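FOR IMMEDIATE RELEASE
2023-12-15

Pollirport Hoops Parents Question Bisach Showcase Rankings

POLLIRPORT — The Pollirport Hoops Parents Association is asking families to think twice before paying for a spot at the Bisach Winter Showcase, a January event that promises high school basketball players "national exposure" and a place in its printed rankings.

The showcase charges $400 per player. Its flyer says 535 players were "evaluated" last year over one weekend. The association has asked the organizer, Jarik Sports, how many evaluators did the work, and what they were looking for. It has asked twice by letter and once by phone. It is still waiting.

"They tell you college coaches will be there," said Jeanie Tosh, president of the association. "Which ones? My son got a ranking, a T-shirt and one sentence about his footwork. He sat out that weekend with a bad ankle."

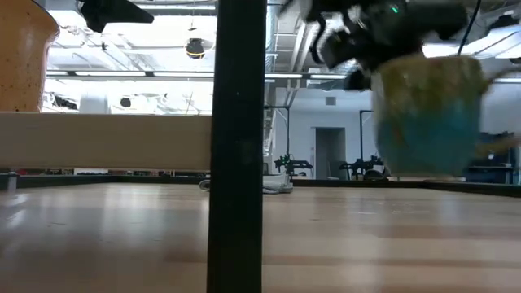
Jarik Sports also claims its player profiles reach 4000 coaches. An email list is easy to build, and the association would like to know how many people on it open the messages. The flyer names 5 players who went on to sign with college programs. All of them had offers before they paid the fee, according to their high school coaches.

Rostam Arabzadeh, head boys coach at Daneshvar High School, said he has stopped passing the flyers along to his team.

"Maybe there's some good in it — I haven't seen it yet," Arabzadeh said. "If a college coach wants to see one of my guys, he calls me and comes to a game. He pays seven bucks at the door like anyone else."

The association is not calling for the showcase to be canceled. It wants a list of the coaches who attend, the names of the evaluators, and a refund policy for injured players, all posted before registration closes.

Families who have attended a past showcase, happy with it or not, can share their experience at the association's January meeting in the Daneshvar High School cafeteria.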